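## 4. The open-day demonstration

The system described in Section 3 was shown to visitors during the Steltum open day in August. The demonstration ran on Friday from ten in the morning until four, with a break at midday. We report it here because most of the changes in the final version of the interface came out of it, and because the conditions were different from those of the laboratory study in Section 5.

### 4.1 Set-up

Visitors sat at a desk with a monitor, a hand controller and a single foot pedal. The monitor showed the simulated kitchen from the viewpoint of the gripper. A second, larger screen behind the desk showed the same kitchen from the side, so that people waiting could follow what was going on. The simulation ran on one workstation using the Madex physics engine, with the door and hinge models described in Section 3.2. No physical arm was used on the day.

The task was to open a cabinet door by its knob. Each visitor was given a spoken introduction and a practice period with no target, and then had up to 45 seconds for each attempt. The starting position of the gripper was changed between attempts. Visitors could stop whenever they liked and were free to leave after a single try.

Ornella Serra gave the introductions and Ubaldo Cattaneo ran the workstation. Cattaneo also kept the written log, which recorded the condition, the outcome and any remark the visitor made aloud. We did not record names or ages. School groups were booked in blocks of 14 pupils, and in these groups the pupils took turns while their teacher watched the side view.

### 4.2 Conditions

Two control modes were offered. In the direct mode, the controller moved the gripper freely and the pedal closed the fingers. In the assisted mode, the Gilleck planner took over the last part of the approach once the visitor had brought a knob between the fingers and held it there. The visitor still decided when to close. The order of the two modes was swapped at midday.

A visitor who wanted to continue after both modes could try a third task with a drawer. Few chose to, and the drawer attempts are left out of what follows.

### 4.3 Observations

The log holds 29 complete sessions, meaning sessions in which the visitor tried both modes at least once. Shorter visits are not included. Since the sessions were not controlled we make no statistical claim from them, and use them only to describe what people found difficult.

The most common difficulty was judging depth. Visitors steered left and right without trouble but closed the fingers too early, while the knob was still out of reach. Several said that the knob looked near enough. Figure 4 gives the gripper view at the point where this decision has to be made. The fingers are open and the large knob lies between them, but a single view gives little help with the remaining distance. The smaller knob on the narrower door to the left looks further off, and some visitors told us they had used it as a comparison.

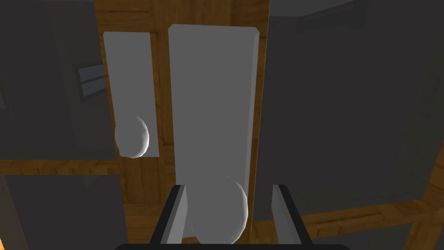 **Figure 4.** Gripper view in the simulated kitchen, with the fingers open and the knob of the tall white door between them.

A second difficulty was the choice of door. In the direct mode a few visitors drifted towards a neighbouring knob and carried on with that one. We counted these attempts as failures on the day, although the visitors themselves were usually content with the result. The planner did not prevent this – it assisted with whichever knob was held between the fingers.

Opinions on the assisted mode were divided. Adults mostly preferred it. The pupils often asked to go back to direct control, and one said that the computer was having their turn. Serra noted that people who had been told in advance when the planner would start were less surprised by it, and from the afternoon onwards this was added to the introduction.

### 4.4 Changes made afterwards

Three changes followed. A short tone now sounds when the planner takes over. The target door is named on the screen before each attempt. A distance bar, adapted from the Ezeani display toolkit, has been added beside the gripper view and can be switched off. The 1,000 simulated trials used to tune the planner were then run again with the new settings, and the version that resulted is the one tested in Section 5.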